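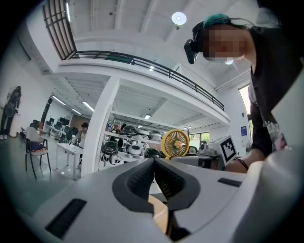
Accueil Guides Installation Entretien Contact

Climatiseur mobile Serwood – guide de mise en service
Mars, par Shalini Yadav

4. Installation dans la pièce

Ce chapitre concerne le modèle à un seul tuyau, livré avec le joint de fenêtre en tissu. Pour le modèle à deux tuyaux, passez directement au chapitre 5. Nous supposons que l'appareil est déjà déballé et qu'il est resté debout toute la nuit, comme il est demandé au chapitre 3.

4.1 Choisir l'emplacement

1. Placez l'appareil sur un sol plat et dur. Un tapis épais ne convient pas.
2. Laissez 50 cm libres derrière l'appareil et de chaque côté.
3. Vérifiez que la prise murale est accessible sans rallonge.
4. Bloquez les deux roulettes avant avec le pied.

Attention : la consommation en mode froid est de 700 W. Ne branchez pas sur la même prise multiple une bouilloire, un fer à repasser ou un radiateur.

Remarque : si la pièce a une porte qui ferme mal, posez d'abord un bas de porte. L'appareil envoie de l'air vers l'extérieur, et il entre donc toujours un peu d'air par les fentes. Dans notre salle d'essai de Nurnley, cette seule correction a fait gagner plus de confort que le changement de vitesse.

4.2 Poser le joint de fenêtre

Le joint Moynihan est une toile avec une fermeture à glissière. Il convient aux fenêtres qui s'ouvrent vers l'intérieur et dont le battant ne dépasse pas 80 cm de largeur.

1. Nettoyez le cadre et le battant avec un chiffon et de l'alcool ménager. Laissez bien sécher.
2. Collez la bande adhésive sur le cadre fixe, en commençant par l'angle du haut, côté charnières. Ne tirez pas sur la bande.
3. Collez la deuxième bande sur le battant, à la même hauteur.
4. Attendez une heure avant de fixer la toile. Par temps humide, il est préférable d'attendre jusqu'au lendemain.
5. Appliquez la toile, d'abord sur le cadre, ensuite sur le battant.
6. Ouvrez la glissière juste assez pour passer l'embout du tuyau, puis refermez-la des deux côtés.

Attention : avec le joint posé, la fenêtre n'est plus une protection contre les intrusions. Au rez-de-chaussée, retirez l'embout et fermez la fenêtre quand vous quittez le logement.

4.3 Raccorder le tuyau

1. Étirez le tuyau seulement de la longueur nécessaire.
2. Vissez la bague dans le sens contraire des aiguilles d'une montre. On doit entendre un clic.
3. Donnez au tuyau une pente régulière vers le haut, sans coude serré.

Il est normal que le tuyau devienne chaud pendant le fonctionnement. Ne le couvrez pas avec un rideau ou avec du linge.

4.4 Premier démarrage

1. Branchez la fiche et appuyez sur Marche.
2. Choisissez le mode Ventilation et laissez tourner cinq minutes.
3. Passez au mode Froid et réglez 22 °C.
4. Fermez les volets du côté du soleil.

Le compresseur démarre avec un retard de trois minutes. Ce retard revient après chaque arrêt – il ne s'agit pas d'une panne, et il est inutile d'appuyer plusieurs fois sur la touche.

4.5 Les petits appareils d'appoint

Un ventilateur, même petit, aide à répartir l'air froid dans la pièce. Ne le posez pas devant la grille d'aspiration du climatiseur. Pour une personne assise à un bureau, un modèle à main peut suffire aux heures les moins chaudes, et l'on peut alors laisser le climatiseur en mode Ventilation.

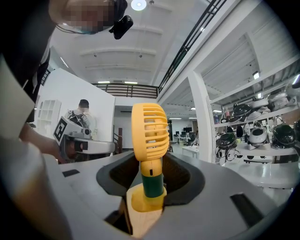 Fig. 6 – Ventilateur à main : tête jaune à grille, poignée verte.

Gardez les cheveux longs et les cordons loin de la grille de tout ventilateur. Les enfants ne doivent pas y introduire un crayon ou un autre objet.

4.6 Vider le réservoir

Quand le voyant bleu s'allume, arrêtez l'appareil, placez un plat bas sous le bouchon arrière et dévissez lentement. Revissez le bouchon à la main, sans outil. Le voyant s'éteint au démarrage suivant.

Suite : 5. Modèle à deux tuyaux

© Serwood – Service clients Bremuden, du lundi au vendredi – Nous écrire – Haut de page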